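Trenus Returners Programme: call for participants

Trenus invites applications from people who wish to return to paid work after a break of 12 months or more. The programme places returners with small and medium-sized employers in Cloltholm and Skurneck, and is open to anyone living within the two districts who has previously held a job for at least one year. The reason for the break is not taken into account. Applicants may have been caring for children or relatives, recovering from illness, studying, or out of work for any other reason.

Last year 213 people applied and places were offered to those who best met the criteria set out further down this page. For the coming intake the number of places has been raised to 200, following the decision of several employers in Skurneck to take part for the first time.

What the programme offers

Each participant is placed with one employer for 16 weeks and is paid throughout at the employer's normal rate for the post. Placements are available in accounts and payroll, customer service, stock control, office administration and purchasing. A small number are in personnel departments and are intended for applicants with earlier experience of that work.

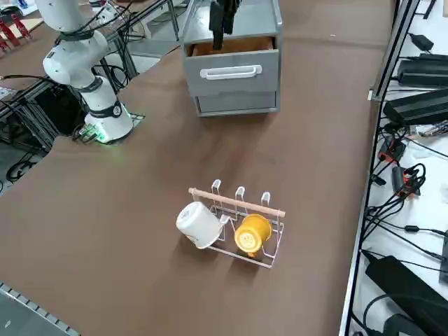
Participants attend one half-day of training in each week of the placement. Training is counted as working time and is held at the Pereyra Building, Cloltholm, or at the employer's own premises where four or more participants are placed together. The sessions cover employment law as it affects the individual, current office software, writing an application after a gap, and preparing for interview. Travel costs between the workplace and the training venue are repaid on production of a ticket or receipt.

Employers are not obliged to offer a permanent post at the end of the placement. Where a suitable vacancy exists, the participant is guaranteed an interview for it. Those who leave without an offer may use the Trenus advice service for a further six months at no charge.

Who may apply

Applicants must be aged 18 or over and have the right to work in this country. They must be available for no fewer than 20 hours a week. Part-time placements are arranged wherever the employer is able to agree to them, and applicants should state on the form any hours at which they cannot work. No formal qualifications are required except for placements in accounts, for which a bookkeeping certificate or similar is requested. Certificates which have lapsed will be accepted.

People who have taken part in an earlier Trenus programme may apply again if they did not complete their placement. 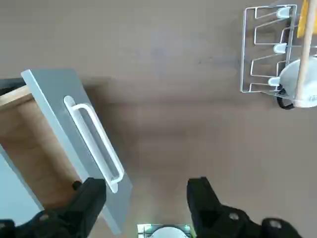
Cloltholm, June

Applications for the autumn intake are now open and will close at 5 pm on the last working day of the month. Forms received after that time will be held over to the spring intake unless the applicant asks for them to be withdrawn.

How to apply

The application form may be completed online or collected in person from the reception desk of the Pereyra Building between 9 am and 4 pm. Applicants are asked to give their work history as fully as they can, including unpaid work. A reference is not needed at this stage. Those who would like help with the form may book an appointment with an adviser, either at Cloltholm or by telephone.

All applicants will receive a written reply. Those shortlisted will be invited to an informal meeting lasting around 40 minutes, at which their preferences will be discussed and matched against the posts available. A second meeting, with the employer, follows before any placement is confirmed.

Notes for employers

Firms with fewer than 250 staff may register an interest in hosting a participant. A grant of 3,607 per placement is payable in two equal parts, the first when the participant starts and the second on completion. Host firms must name a member of staff to act as supervisor and must release the participant for training. Registration forms are held at the same address and may be submitted at any time of year.

Trenus welcomes applications from all sections of the community. Information on this page can be supplied in large print on request.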